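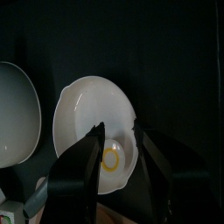 **Service du prêt et de la conservation, ludothèque municipale de Floltarport**
*Rédaction : Ekua Dramani. Relecture technique : Mariama Dankwa, atelier Odoi.*

# Entretenir chez soi consoles, manettes et cartouches

Les présentes recommandations s'adressent aux abonnés qui empruntent du matériel de jeu vidéo, ainsi qu'aux personnes souhaitant entretenir leur propre équipement. Elles remplacent la feuille jointe jusqu'à présent aux mallettes de prêt. Les opérations décrites ne nécessitent aucune ouverture des appareils, sauf mention contraire. Le matériel appartenant à la ludothèque ne doit être démonté en aucun cas.

## Avant de commencer

La console est éteinte depuis son menu, puis débranchée du secteur. Une mise en veille ne suffit pas. Les manettes sans fil sont mises hors tension, et les piles retirées lorsque le modèle en comporte.

Il convient de travailler sur une surface claire, recouverte d'un linge propre, à l'écart de l'évier. Un torchon plié en deux empêche les petites vis et les capuchons de rouler. Le nécessaire de base se compose comme suit :

- chiffons en microfibre, lavés sans assouplissant ;
- alcool isopropylique et cotons-tiges à tête serrée ;
- pinceau plat à poils souples, réservé à cet usage ;
- poire soufflante ;
- cure-dents en bois ;
- eau déminéralisée.

Les produits pour vitres, les lingettes parfumées et les éponges abrasives sont à exclure. Ils ternissent les plastiques brillants et effacent les inscriptions des boutons.

## Manettes

La plupart des manettes rendues en mauvais état présentent le même défaut : un dépôt gras autour des sticks et dans la rainure qui sépare les deux demi-coques. Ce dépôt finit par ralentir le retour des boutons.

On passe d'abord le pinceau sec sur toute la surface, manette retournée, afin que les poussières tombent vers le bas. La rainure se nettoie ensuite au cure-dent, tenu presque à plat et déplacé dans un seul sens. Le coton-tige imbibé d'alcool vient en dernier. Il doit être humide, sans goutte apparente ; on l'essore au besoin contre le bord du flacon.

Pour les sticks, incliner le capuchon à fond dans une direction, nettoyer la partie découverte, puis répéter l'opération dans la direction opposée. Laisser sécher à l'air libre. Le sèche-cheveux est déconseillé, même en position froide, car il pousse les particules vers l'intérieur.

Les grips en silicone se retirent et se lavent à l'eau tiède savonneuse. Ils ne seront remis en place qu'une fois parfaitement secs.

### Dérive des sticks

Lorsqu'un personnage se déplace sans intervention du joueur, il y a lieu d'effectuer un recalibrage depuis les réglages de la console avant toute autre démarche. Si le défaut persiste, augmenter légèrement la zone morte dans les options du jeu. Pour les manettes Evix du fonds de prêt, le recalibrage s'obtient en maintenant le bouton central pendant la mise sous tension. Une manette qui dérive encore après ces deux essais doit être signalée au retour, au moyen de l'étiquette orange placée dans la mallette.

## Cartouches et disques

Souffler dans une cartouche est une habitude répandue et nuisible : l'humidité de l'haleine favorise l'oxydation des contacts. On utilisera un coton-tige légèrement imbibé d'alcool isopropylique, passé dans le sens de la longueur des pistes, puis un second, sec. Si le coton ressort gris, on recommence avec un coton neuf.

Les cartouches très oxydées peuvent exiger un polissage. Cette opération est réservée aux objets personnels et aux bricoleurs avertis. L'atelier Odoi emploie un papier de grain 1 000, posé sur une cale plane, sans appuyer. Un papier de grain 400 est trop agressif et entame la dorure ; il ne sert à l'atelier que pour la reprise de coques en plastique destinées à être repeintes.

Les disques s'essuient du centre vers le bord, en ligne droite. Le mouvement circulaire, que beaucoup adoptent spontanément, produit des rayures parallèles aux pistes, que le lecteur corrige plus difficilement. Les pâtes de polissage domestiques et le dentifrice sont à proscrire sur les disques de la ludothèque. L'atelier dispose d'une machine prévue à cet effet, et la remise en état est gratuite pour les abonnés.

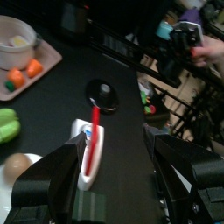 Les étiquettes de cartouches réclament une attention particulière. Une étiquette qui se décolle peut être refixée à l'aide d'une colle blanche neutre, déposée en couche très fine avec la pointe d'un cure-dent, puis maintenue sous un livre pendant une nuit. Le ruban adhésif transparent jaunit et laisse un résidu. Pour retirer un ancien autocollant de prix sur un boîtier, on le tiédit avec la paume quelques instants et on le soulève par un angle, très lentement.

## Consoles et ventilation

Les grilles d'aération se dépoussièrent à la poire soufflante, par petites impulsions. L'aspirateur ordinaire est à éviter au contact direct de l'appareil. Il peut en revanche être tenu à distance, par une seconde personne, pour recueillir la poussière qui s'échappe.

Les bombes d'air sec s'utilisent droites. Inclinées, elles projettent un liquide très froid susceptible de marquer le plastique. Le ventilateur visible derrière certaines grilles doit être immobilisé avec un cure-dent pendant l'opération, faute de quoi il tourne à une vitesse pour laquelle il n'est pas conçu.

L'emplacement de la console compte autant que son nettoyage. Sont déconseillés :

- les meubles fermés, y compris ceux dont le fond est percé ;
- les tapis et moquettes ;
- le dessus d'un amplificateur ou d'une box internet ;
- le voisinage immédiat d'une litière ou d'une cuisine ouverte.

Un bruit de ventilation soudainement plus fort, sur un jeu qui n'en provoquait pas auparavant, indique généralement une grille obstruée. Si le bruit persiste après nettoyage, la console doit être confiée à un réparateur.

## Câbles et alimentation

Enrouler un câble autour de la manette ou du bloc d'alimentation fatigue la gaine au point de sortie. On forme plutôt des boucles larges, de la taille d'une assiette, maintenues par une attache en tissu. Les liens métalliques des emballages de pain ne conviennent pas.

Chaque câble du fonds de prêt porte une bague de couleur correspondant à celle de la mallette. Les usagers qui possèdent plusieurs consoles gagneront à reprendre ce principe à domicile, avec du vernis à ongles ou du fil à broder. Les chargeurs ne sont pas interchangeables, même lorsque la fiche est identique ; la tension imprimée sur le bloc fait foi.

## Rangement de longue durée

Une manette sans fil rangée pour plusieurs mois se conserve avec une batterie à demi chargée. Il est recommandé de la recharger tous les trois mois. Les piles sont systématiquement retirées.

Les boîtiers se rangent debout, sans être serrés, à l'abri du soleil. Les caves et greniers sont à exclure. Pour les collections en carton, l'atelier utilise les boîtes Plustow, dont le couvercle laisse passer un peu d'air ; toute boîte non hermétique de bonne tenue rendra le même service. Un sachet de gel de silice par boîte suffit, à condition de le remplacer lorsque les grains changent de couleur.

Les sauvegardes des anciennes cartouches dépendent parfois d'une pile soudée. Son remplacement entraîne la perte des parties enregistrées, sauf copie préalable avec un lecteur adapté. L'atelier peut effectuer cette copie sur rendez-vous.

## Retour du matériel emprunté

Un nettoyage sommaire au chiffon sec est demandé avant restitution. Les comptes personnels doivent être supprimés de la console et les jeux téléchargés désinstallés. Toute anomalie est à inscrire sur la fiche de la mallette, en précisant le jeu utilisé et le moment où le défaut est apparu. Aucune pénalité n'est appliquée pour une panne signalée.

L'atelier reçoit sans rendez-vous le samedi matin, à l'entrée de la cour. Les appareils doivent être apportés avec leur alimentation d'origine.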